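Ticket 489: Hot tool rule for the shared bench
Status: open, waiting on sign-off
Opened by: Elsa Lunde
Assigned to: Esmaeil Shojaei
Site: Derkora, assembly bench

Problem as reported
Operators are using the glue gun at the bench while the arm is enabled. The bench rules cover blades and soldering irons but say nothing about hot glue. Elsa asks if this is allowed, and if so, under which limits.

22 March 2021, Esmaeil Shojaei
Checked the current rules. Section 5 says "no heated tools inside the reach of a powered arm" but the list under it names only soldering irons and heat guns. Two shifts read it two ways. I'm treating the glue gun as a heated tool until we decide otherwise.

Reply, Eskil Halvorsen
We can't do the ring and bracket jobs without glue, and taking power off the arm each time means homing it again. Could we have a hold state instead? The Flakow controller has one.

Reply, Esmaeil Shojaei
Hold is fine for clearing a part. It is not fine for hands and a hot nozzle near the jaws – it can be released from the pendant by someone who isn't looking at the bench. Use the protective stop with the key out.

Reply, Elsa Lunde
Then please write down what happens to printed parts too. The jaw housings and inserts are plastic and a nozzle left against one will mark it. We have 2 spare inserts and the next order from Villalobos isn't until November.

Proposed text for section 5
1. Hot glue guns count as heated tools.
2. Key out and in the operator's pocket before the gun is plugged in.
3. Keep the nozzle off the gripper and off any part held in it. Point it down at the bench, clear of other people's hands.

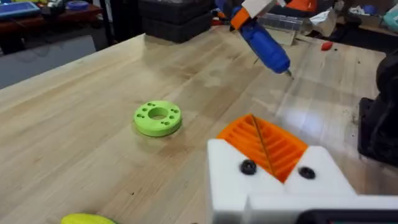
4. Gun goes back on its stand, unplugged, before the key goes in.
5. Bags, cardboard and loose plastic stay out of the gluing area. Check this at the start of each shift.

Reply, Eskil Halvorsen
OK with all of it except step 4. Does "unplugged" mean every time, or at the end of the job?

Reply, Esmaeil Shojaei
Every time. Sent to Veronica Căpraru for sign-off.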